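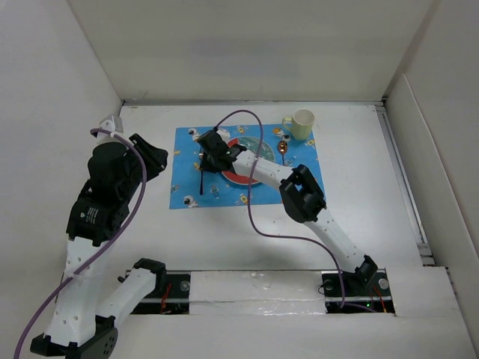 When a robot sets the table and gets it wrong

My job is teaching two robot arms to set a place for dinner. We call the pair Zelico, and the lab is in Mimstead. You'd think the hard part would be the plate, right? Nope -- it's the fork!

One Tuesday in October, Zelico dropped its fork 11 times before lunch. I wanted to know why, so I started watching from the arm's own point of view.

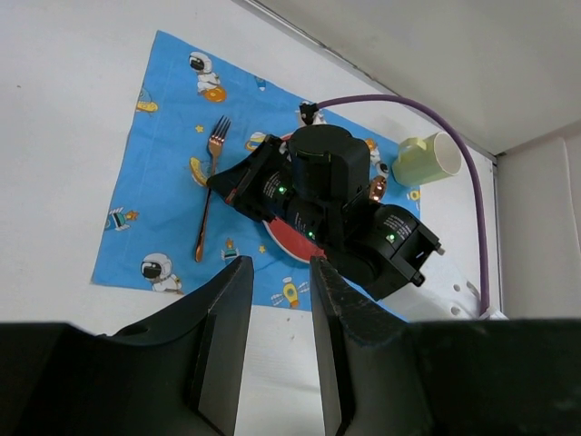
What went wrong?

A fork is thin and smooth. The fingers have to close on it at just the right spot, and they have to squeeze just enough. Our log called the trouble "fault 2741", a fancy way of saying the fingers thought they had a good grip when they didn't. 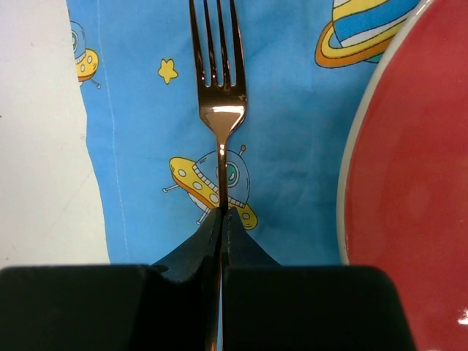 Can a robot feel a fork slipping?
Only if it has something to feel with, like a sensor that notices when the push on its fingers changes. Your skin does that job for you all day long.

So I slowed the arm down and had it check its grip before lifting. It still messes up sometimes, and then the fork has to be picked up from wherever it's lying and tried again.

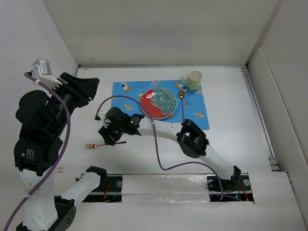 How we stay safe

If a fork drops, I keep my hands out! The arms don't know I'm there. I press the big stop button first -- then I wait for both arms to be still, and only then do I reach in.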